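サポート記録 医療保険プラン比較ページ「Lumanlan」保険料試算の不具合
区分：試算結果の誤り
優先度：高
状態：解決済み(経過観察の項目あり)

■ 受付内容
日曜の午前、窓口に最初の連絡。Plomley 地区の利用者から、制度改正案の比較ページで世帯の人数を変えても、改正後の月額保険料が変わらないとの申告があった。現行制度の欄は正しく動く。改正案の欄だけが、単身世帯の金額のまま残る。
同じ内容の問い合わせが昼までに続き、議員事務所からも、住民説明会の資料に試算表を引用してよいか確認したいという電話が入った。資料への引用は修正が終わるまで待ってもらうよう回答した。

■ 環境
公開ページ：Lumanlan 改正案比較(パソコン版、スマートフォン版とも)
計算処理：Demeck 試算エンジン
料率データ：Mevolley から週次で取り込み
ブラウザーによる違いはなし。ログインの有無による違いもなし。

■ 再現手順
1. 比較ページを開き、地区に Plomley を選ぶ。
2. 年齢と所得を入れ、世帯人数を「1」にして試算する。
3. 世帯人数を「3」に変えて再試算する。
結果：現行制度の欄は更新される。改正案の欄は更新されない。
補足：地区を一度別のものに変えて戻すと、まれに正しい額が出る。ただし再読み込みすると元に戻る。

■ 調査 1回目
画面側を先に疑った。入力値の送信内容を確認したところ、世帯人数は正しく送られている。応答に含まれる改正案の金額がすでに単身の額になっていたため、画面側の問題ではないと判断した。
キャッシュを消去して再試行。変化なし。
Demeck を再起動して再試行。変化なし。

■ 調査 2回目
Mevolley から取り込んだ料率表を、法案の付表と突き合わせた。改正案の料率表では、世帯区分の列名が前週と変わっている。Demeck は列名が見つからない場合、エラーを出さずに既定値の「単身」で計算を続ける。取り込み処理の記録には警告が残っていたが、通知の対象に入っていなかった。
影響を受けた試算は、保存されている分で950件を超える。うち、結果をメールで送る機能を使った利用者には個別の連絡が必要。 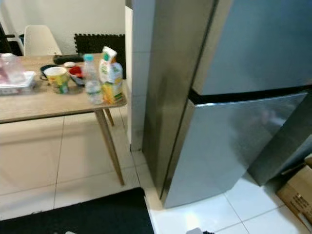
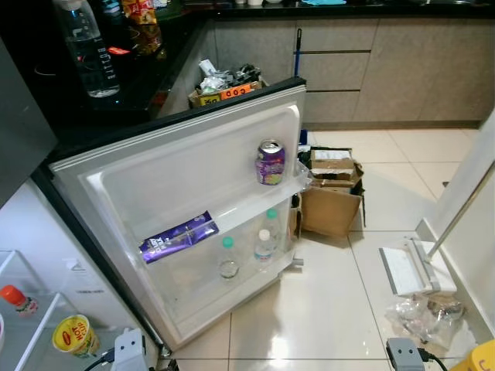

補助金の上限額についても、同じ取り込みで列名の変更がないかを確認した。改正案では所得段階ごとに上限が決まるが、段階の数は現行と同じで、列名も変わっていない。試算に使う家計項目のうち、食費は保険料の計算に入らないので、冷蔵庫の買い置きやペットボトルの水にあたる支出をいくらと入力しても金額は動かない。これは仕様どおりで、ページ下部の注記にも書いてある。問い合わせの中に「食費を減らしても保険料が下がらない」という申告が2件あったが、今回の不具合とは別件として回答し、完了にした。

■ 対応
・Demeck の列名対応表に新しい名称を追加した。
・列名が見つからないときは既定値で計算せず、「現在この制度の試算はできません」と表示して止めるように変更した。
・取り込み時の警告を当番の通知先に追加した。
・対応表の反映が終わるまで、改正案の欄を一時的に非表示にした。現行制度の欄はそのまま公開を続けた。

■ 確認
検証用の世帯を19通り用意し、法案の付表から手計算した額と比較した。17通りは一致。残る2通りは端数の処理が違い、1か月あたり1円ずれる。付表の注記では切り捨て、Demeck では四捨五入になっていたため、切り捨てに直して再確認し、全件一致した。
地区を変えて戻したときだけ正しい額が出ていた件は、前週の料率表が一時的に残っていたことによるもの。古い表は削除した。

■ 利用者への案内文(送信済み)
「改正案の保険料試算において、2人以上の世帯でも単身世帯の金額が表示される不具合がありました。現在は修正しています。お手数ですが、世帯人数を入力し直して再度お試しください。現行制度の試算額に影響はありません。なお、改正案は審議中のため、成立までに内容が変わることがあります。」

■ 問い合わせへの回答で決めたこと
改正案に賛成か反対かを尋ねる内容には答えない。保険を失う人数の推計についても窓口では説明せず、公表資料の掲載場所だけを案内する。修正前の画面を印刷して持っている人には、破棄して再度試算するよう伝える。
議員事務所には修正後の試算表を使ってもらって差し支えないと連絡した。出典にはページ名と、料率表を取り込んだ週を書いてもらう。

■ 残作業
・委員会で修正案が出た場合、料率表の差し替え前に列名を比較する手順を追加する。手順書は9月中に更新。
・スマートフォン版で、停止時のメッセージが入力欄に重なる。別の記録で対応する。
・次回の週次取り込みの結果を見てから、この記録を閉じる。

■ 追記
次の週次取り込みは正常に終了。警告なし。世帯人数3人で再試算し、改正案の欄が更新されることを確認した。記録を閉じる。スマートフォン版の表示は未修正。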